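Planning a Two-Arm Bench for a Small Workshop

Most of the money mistakes on a bench like this happen before anything ships. The arms get all the attention, and the table, the cables and the hours of setup get whatever is left. These tips are for anyone putting together a first two-arm bench in a garage, a school shop or a spare room.

Start with the job, on paper

Write down the smallest thing you want picked up and the floppiest. Keys, cord, rubber bands and cloth ask more of a gripper than blocks do. If every item on your list is a box, one arm may do and you can stop reading. If something has to be held at one end and worked at the other, price two.

Measure before you shop

Tape the footprint on the floor and leave it there over a weekend. By Sunday you will know if you can still open the cabinet door. Reach figures in a catalog are given with the arm stretched out straight, and a stretched arm is poor at fine work. Plan for the two arms to meet in the middle with their elbows still bent.

Rail or fixed plates

A common rail costs more than two plates screwed to the bench, but you can slide the arms closer together later without drilling. We started on plates and had 13 holes in the top before we gave up and bought rail. Buy it longer than you need. Offcuts are useful and short rail is not.

Budget lines people leave out

Spare fingertips. They wear, and they get lost. Keep 2 sets in a labeled jar.
Cables, and one size longer than the drawing says. A cable that is tight at full bend will pull its plug out sooner or later.
A power strip with its own switch, within reach of where you stand.
Brackets for cameras, if you use them. Cheap ones sag.
Fasteners. A box of 100 in the right size costs less than three trips to the store.

The cheap arm question

We looked at the Hisasa and the Fostari before buying. The Fostari was the lower price, but the grippers were a separate order and the shipping was slow. The Hisasa came with grippers and no table clamps. Put both quotes in the same sheet, with every part on its own line, and only then compare the totals. Ask each seller for the price of one replacement joint - it tells you a lot about the second year.

Walls and table top

Walls around three sides keep dropped parts from rolling under the bench. Panels can be thin, as long as the posts are stiff.
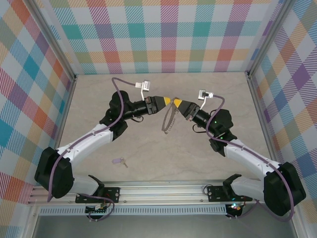

For the top, pick something you can wipe down and replace. Ours came from the discount bin at Brestden and has held up fine. Avoid a high gloss under bright lights, and avoid any seam where a thin part can catch.

Set money aside for practice parts

Soft and stringy items get frayed, so buy them in bulk. Cord from the Thái market near us is sold by the roll and costs next to nothing. Hold back $100 for this kind of thing and write it in the plan as its own line, or it will go to screws.

Last, leave the second shelf of the bench empty when you build it. Power supplies and small boards will end up there within a month.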